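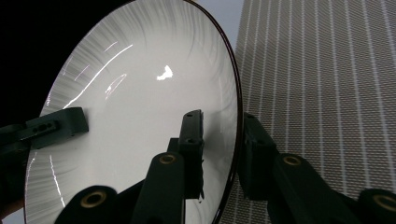

White plate with a fine streaked pattern and a thin dark brown rim.

# Looking after glazed plates with a dark rim

Plates like these are easy to live with, but they show marks. Gray lines that belong to the pattern get scrubbed for no reason, and real gray lines from cutlery get left alone. These notes cover washing, marks, stacking and small chips.

## Pattern or scratch?

Run a fingernail across the line. Pattern under the glaze feels smooth. A metal mark feels smooth too, or very slightly raised, but it runs in any direction and tends to gather where people cut their food. Streaks that fan out evenly from the center are decoration. Tilt the plate under a ceiling light and look across the surface – a true scratch breaks the reflection.

## Washing by hand

- Scrape first. Dried egg and rice come off after ten minutes in warm water.
- Use a soft sponge and ordinary dish soap. Keep the green scouring side for pans.
- Wash the back and the foot ring as well. Grease left there ends up on the plate below it in the stack.
- Rinse warm and stand the plate on edge in a rack.

Our rack is a plain wire one from Punum. The slots are wide enough for dinner plates if you skip every second slot.

## Taking off cutlery marks

Mix baking soda with a little water until it's the thickness of toothpaste. Rub it on with a damp cloth in small circles, leave it five minutes, rinse. Old marks may need a second go. Go lightly near the rim, as a colored edge can dull with repeated rubbing.

## Oven and microwave

Check the stamp on the back before anything else. If the plate is marked oven safe and you only want to warm it, 166°F is plenty. Put it in while the oven is cold. Don't set a hot plate on a wet counter.

## Stacking

Stack by size, largest at the bottom, with a paper towel or a round of felt between plates. We cut felt rounds from an old table pad in July and they've held up fine. Keep stacks low – eight dinner plates is our limit on the middle shelf. Lift a plate out with both hands instead of dragging it over the one below.

## Chips

Feel along the rim every so often. A rough spot on the edge can be smoothed with wet 400-grit paper if the plate is just for show. For food, retire it. Chipped ones make good saucers under plant pots.

Updated 6 December 2024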